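Workshop tips: building hand-held grippers at the bench

These notes come from the Nandari build, a pair of hand-held grippers made in a shared workshop. Most apply to any small mechanism with a cable on it.

Cable first, shell second. Route the cable out of the base of the handle and clamp it inside before closing the shell. A cable tie on the outside works loose. Leave enough slack for the wrist to turn fully in both directions, then add a hand's width.

Screws. The finger pivots take M3 screws, 6 mm long. Use a low-strength threadlocker and do not overtighten; a stiff pivot feels like a software fault and wastes an evening. Label the bags. The Vetunon kit and the Yazıcı kit use heads that look alike and are not.

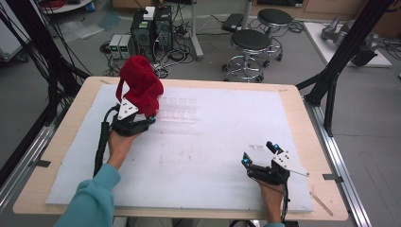

Marker plates should be fixed before calibration and left alone afterwards. A plate that has been knocked must be refitted and measured again, even if it looks straight. Print the pattern on matt paper, as gloss throws reflections from ceiling lights. Keep cloth clear of the plate when gripping: a crumpled piece like the red one stands up well above the jaws, and a loose flap can swing across the squares. Take hold nearer the edge of the fabric if this keeps happening.

Work surface. A sheet of white foam board protects the table top and deadens small knocks. It scuffs and picks up colour, so turn it over when the marks start to matter. Clear plastic parts are hard to see against white. Put a sheet of dark card under them.

Jaw opening. On the Forutora fingers, set the stop with the jaws fully open and check that both sides reach it together. If one lags, look for swarf in the slide before touching the spring.

Storage. Coil cables loosely and hang the grippers by the handle. Never rest them on the plates.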